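Write the Rule Down Before You Close the Jaws

Latrice Oyelaran
Apr 13, 2023

I got into a small argument with Gus Calloway last week about the word "gently." It was in our handling rules, in the second line, where it had been sitting since August. Hold soft items gently. Gus wanted it gone. I'd written it, so naturally I thought it was a fine word and that he was being a pain.

He was right, and I've been chewing on it ever since, because I think most of the rules people write for grippers have a "gently" in them somewhere. Mine sure did. Once he'd gotten me to reread the whole sheet I found "carefully" twice, "as appropriate" once, and one line that said to "use a sensible grip," which I have no memory of writing and which means absolutely nothing!

If you've only ever picked hard things (boxes, bottles, brackets) you can get away with this stuff for a long time. A box is the same size before and after you grab it. You write down a jaw opening and a closing force and you're done, and two people following the sheet will do pretty much the same thing. Then somebody adds soft goods to the list and the whole sheet goes mushy. How wide is a plush toy? Where does it start? If the jaws are touching fur, is that contact, or is contact when you get to the stuffing? I've heard people I respect give different answers to that one, and they were both sure.

My own answer, for what it's worth, is that fur doesn't count. Contact is when the body of the toy starts to give. Put it in the rules, in those words, and let people complain about it. A rule you can complain about is doing its job.

The other thing I'd put in is where the pads go. We have blue pads on the jaws, and the sheet used to say only that they should be clean. Fine, sure, clean is nice. But it never said the pads had to be the part doing the holding, and with a floppy toy it's really easy to get an ear or a loose bit caught up in the grip and call it a good pick because the thing came off the table. I'd call that a failed pick. I'd log it as one, too, even if the toy got where it was going.
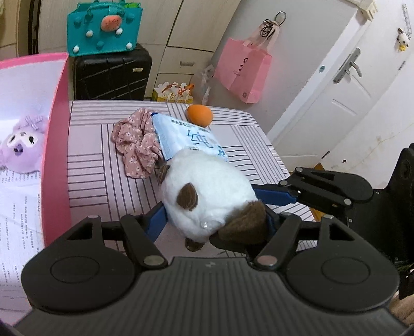
What goes on the table

Gus and I part ways here. He'd like every soft-item session done on a bare surface, one item at a time, wiped down between picks. I get why. It's tidy, and you can compare one day with the next. But a brown and white toy with a scrunchie and a snack-sized packet of something lying behind it is a lot closer to what these things will meet in a real home, and I don't want a standard that only works on a surface no person has ever lived with. People own stuff. They leave it on tables.

So my version of the rule allows clutter, with conditions. Say what's on the table before you start. Keep a clear space around the item you're picking, and write down how big the space is. If something else gets moved, even a little, note it and leave it where it landed until the run is over. I'm strict about that last bit. Everybody's hand twitches toward the thing that rolled, mine included, and then your notes and your table don't match anymore.

I'd also like a line about patterned surfaces. A striped table top can be a headache for anything that's looking for edges, and I've read plenty of writeups that list the gripper, the item and the lighting and then never mention what the item was sitting on. One sentence would cover it.

Numbers, a little

The draft that Lindqvist circulated asks for 1000 picks per item type before you can claim anything. I think that's the wrong place to be tough. Give me 58 picks where somebody wrote down what went wrong each time and I'll learn more from it. A big count rewards the easy toy, the round one that sits still, and people (I'm people) will reach for the easy toy by the end of a long afternoon. If the draft has to have a number, I'd put it on variety: 3 sizes, 2 starting positions for each, and at least one item you honestly expect to drop.

Skustbridge has been running something close to that, and their sheet fits on one page. I'm jealous of the one page. Ours is still longer than it should be, and Gus has a pencil and a mean streak.

"Gently" is out, by the way. The line now says to stop closing when the body of the item starts to give. He wants to argue about "starts" next.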